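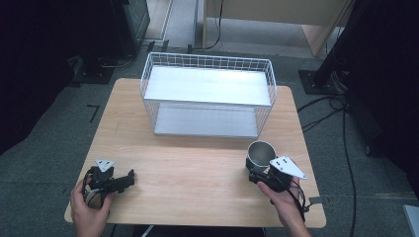

Guides > Giving Back > Charity Visits

How to Give a Small Charity a Check Without Getting in the Way

4 min read

So your company has raised some money and would like to hand it over in person. Good. The charity would have been just as happy with a bank transfer, but they're too polite to tell you, so let's at least make the visit painless.

I organize these for Hunex, an outfit of 34 people, most of whom want to come along and pet something. Our last one was to Jafri, a rescue that trains retired farm dogs to visit nursing homes. We brought $525 and a carload of opinions.

Step 1. Call first, and ask for the right person

At Jafri that was Dionysis Gkikas, who runs the kennels and also answers the phone. Ask him, or his equivalent, which hours are bad. Feeding time is bad. So is the hour after it.

Step 2. Cap the group at seven

Any more and the tour becomes a parade. Draw names if you must. People who lose the draw can sign the card.

Step 3. Send the money before you go

The giant cardboard check can't be deposited. Make the real payment a few days ahead, confirm that it landed, and get the receipt made out in the company's legal name. Ours came back made out to "Hunecks," and accounting brought it up until March.

Step 4. Ask what else they need

Don't guess. We once delivered 361 tennis balls to a shelter that had asked for bleach. Most places keep a wish list, usually towels, printer paper and trash bags. Read it, then buy what's on it in the brand and size it says.

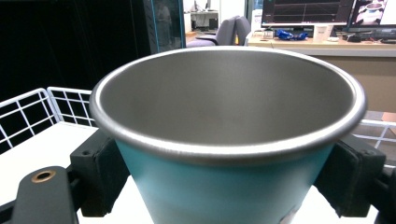

Step 5. Behave on the tour

Leave the perfume and the dangly scarf at home. Don't call a dog that's working. Tatsuya Hirose from our sales team whistled at one in mid-lesson and got a look from the trainer that I still think about. Keep snacks in the car.

Step 6. Take one photo, then stop

Check that the staff are fine with being in it. Send them a copy before you post it anywhere, and spell the charity's name right in the caption.

Step 7. Write within a week

Two lines of thanks will do. If you plan to give again next year, say so and name the month, so they can budget for it. If you don't, leave that part out.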